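Chapter 4
Covers, Cloths and Worn Surfaces

A work surface takes most of the wear in any shop. This chapter covers how to look after the layer on top — when to patch it, when to turn it, and when to replace it.

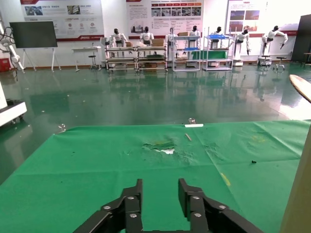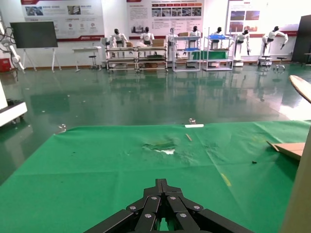

Wear on a cover seldom spreads evenly. Mathis Besnard, who fitted out the Huet training shops, divided each cover into a grid and wrote down the state of every square. His records showed that the middle failed first, while the edges could last another 19 months. The green cover has this pattern: it is creased all over, but the torn place is near the center, with white showing through. A patch must reach past the tear on every side. Mark its outline before cutting, and smooth the creases first. Section 4.1 begins with the grid method.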